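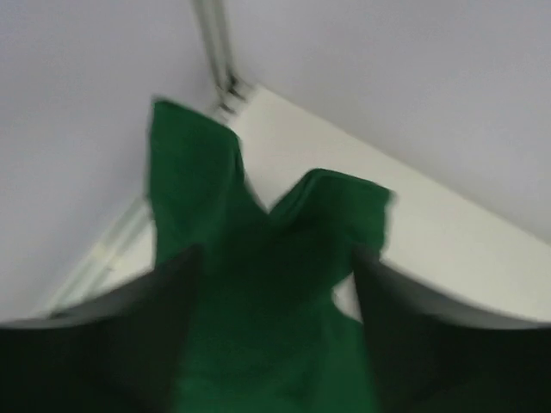
4. Sorting and folding knitted tops

This section covers sweatshirts, long-sleeved shirts and other soft cotton tops going into the Gustari drawer unit. Set up the drawers and fit the dividers (section 3) before you start. Woven shirts and anything with a stiff collar are dealt with in section 5.

4.1 Before you fold

1. Clear a flat surface at least as wide as the garment with its sleeves spread out. A bed will do, but a table gives a flatter fold.

2. Pick the garment up by the shoulders and shake it twice. If it has come out of the basket in a bunch, find the neck opening first and work outwards from there.

3. Check that it is dry along the thick seams, at the cuffs and under the arms. These places dry last.

CAUTION: Do not put damp cotton in a closed drawer. Leave it on the airer overnight and fold it the next day.

4. Turn the garment right side out. Push one hand down each sleeve, take hold of the cuff and draw it back through.

4.2 Checking seams and surface

5. Lay the garment face down and smooth it from the middle towards the edges with the flat of your hand.

6. Run a finger along the shoulder, side and sleeve seams. A double-stitched seam should lie flat, with both rows of stitches unbroken. A single seam may stand up in a small ridge – press it down with your thumb. 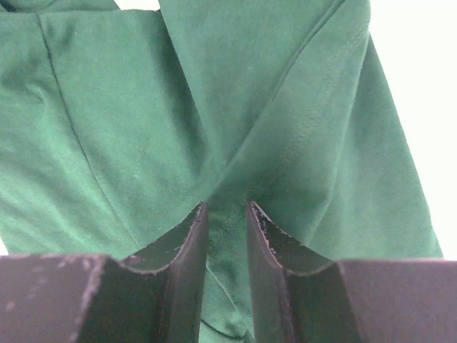
7. Look for lint and pilling, which show more on dark greens, navy and black. Lift lint with a clothes brush, using short strokes in one direction. Take pilling off with a fabric comb held almost flat.

Note: Keep the comb away from stitching and from any edge that has begun to fray. Put frayed items in the mending bag (part 321).

4.3 Folding

8. Fold one side in to the middle of the back, then lay the sleeve straight down along the fold.

9. Repeat with the other side. The two sleeves may overlap slightly.

10. Fold the hem up to just below the neck, then fold in half again. Thick garments need only the first fold.

11. Stand the garment on its folded edge in the drawer, behind the divider. If it leans, move the divider forward one notch.

Note: The standard drawer is 405 mm wide inside. Large sweatshirts fit best in a single row – two rows will catch on the runner when the drawer is closed.

4.4 If the fold will not hold

Very soft jersey tends to slide open. Roll it from the hem to the neck instead and lay the roll on its side. Garments with a hood should be folded as above, with the hood laid flat on the back before step 10.

Replacement dividers (part 86) and drawer runners (part 997) can be ordered from the Jimis counter at Trumivcombe, which is closed on Sunday. Have the unit size to hand when ordering.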